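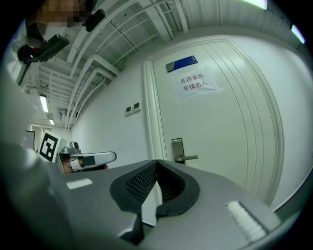
A closed door with a lever handle, from the camera on a hand-held gripper. The sign reads "Storeroom, no entry without permission."

Unit 5: Failure Analysis for Learned Manipulation
Handout B: The door that kept getting pushed
Instructor: Emese Sárközi

Read this before the lab. You should already have the notes on hand-held grippers and marker tracking from Unit 4. The incident happened on the Boltitz arm in October, and the write-up by Leopoldo Bañuelos is in the course folder. What follows is a shortened version with the parts you will be asked to work with.

What happened

The arm had been trained on 3,000 door demonstrations recorded with hand-held grippers. Its job was to press a lever handle, pull the door open and stop. On the day of the fault it closed its gripper just short of the lever, moved down through empty air and then went on to the next phase as if the latch had been released. The next phase was the pull. The gripper had nothing in it, so the pull did no harm. On the retry the fingertip came down on the backplate beside the lever and pushed against it. The force limit did not trip. Bañuelos hit the emergency stop, and the backplate was left with a dent.

No one was hurt. He was standing outside the arm's reach, where he was supposed to be, with the stop button in his hand.

First explanation, and why it was dropped

The first guess was a bad camera calibration on the arm. It was checked the same afternoon and was fine. The arm could touch a test target on a table over and over without missing. The problem showed up only at the door, so attention moved to the training data.

What the recordings showed

Two separate faults were found.

1. Position drift near plain surfaces. The gripper's path was worked out from its own camera, which needs corners and texture to follow. A white door with a white frame gives it very little. Pipes, light fixtures and a paper sign help a lot while they are in view. As the operator moves in close to the handle, those things can leave the view, and the estimate starts to slide. In the worst recordings the lever appeared to be in a different place at the end of the approach than at the start.

2. Clock offset between the left and right units. Each gripper kept its own time. In one batch the right unit ran 500 milliseconds behind the left. Played back together, the right hand seemed to press the lever after the left hand had already begun to pull. The model learned that the pull could begin without a pressed lever.

Either fault might have been caught alone. Together they gave a model that reached the wrong spot and did not check whether it had hold of anything.

Why the force limit did not help

The limit had been set high for an earlier job with a heavy spring-loaded door and was never set back. The arm was working inside its limits the whole time it was denting the plate. Treat this as a safety finding on its own, apart from the data problem. A force limit belongs to a task. When the task changes, the limit has to be looked at again, and someone has to sign for it.

Using a second view

The head camera and the marker cubes give a second estimate of where each gripper is. The cubes carry a different pattern on each face, so with several faces showing, the position of the cube can be worked out without any help from the door. Compare that estimate with the gripper's own path. If the two separate during the approach, mark the recording and leave it out of training until it has been reviewed.

The check has limits. A cube seen at a steep angle gives a poor estimate, and so does one blurred by fast motion. A bright reflection on a smooth floor can also spoil the exposure behind it. Do not fill these gaps by drawing a straight line between the good points - mark them as missing.

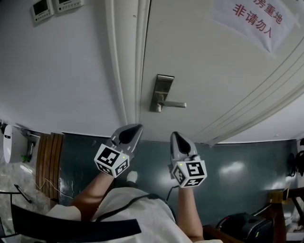

Lab procedure

1. Load the left, right and head recordings for your group. Do not trim them first.
2. Find a moment when both grippers close together. Use it to measure the clock offset, and write the offset down before you correct it.
3. Plot the distance between the gripper path and the cube path for the last part of the approach.
4. Mark any stretch where the cube is not seen or the distance keeps growing.
5. State whether you would keep, repair or reject the recording, and give the evidence.

Running the arm

Only the instructor or Dalibor Kratochvíl may change the force limit. One person holds the stop button and does nothing else. Stay outside the taped line while the arm is powered, including between trials. If the gripper closes fully on a lever approach, stop the run and log it as a missed grasp, even if the arm seems to recover.

To hand in

One page per group, with the plot from step 3 and the offset from step 2. Add a short paragraph on this question: what signal could the arm have used to tell that the lever was not pressed, and where in the sequence should it have been checked?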